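The robotics club calls our simulator kitchen Birton, and this term's task is to have the arm pick up one egg. Club rules allow 1000 tries per team. We have used 991, and my share of the blame is written on the whiteboard in October's handwriting.

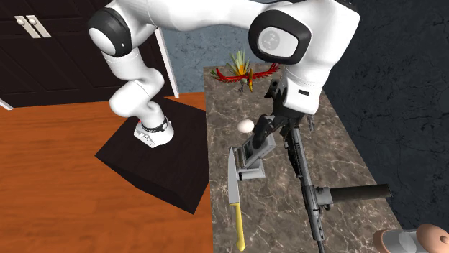
Sarahí Arellano thinks we should stop tuning the grip force and fix the approach angle first, and she has said so at 16 meetings. Fine. I changed the angle last night, two degrees, and left it running while I did my laundry.

Nine tries to go.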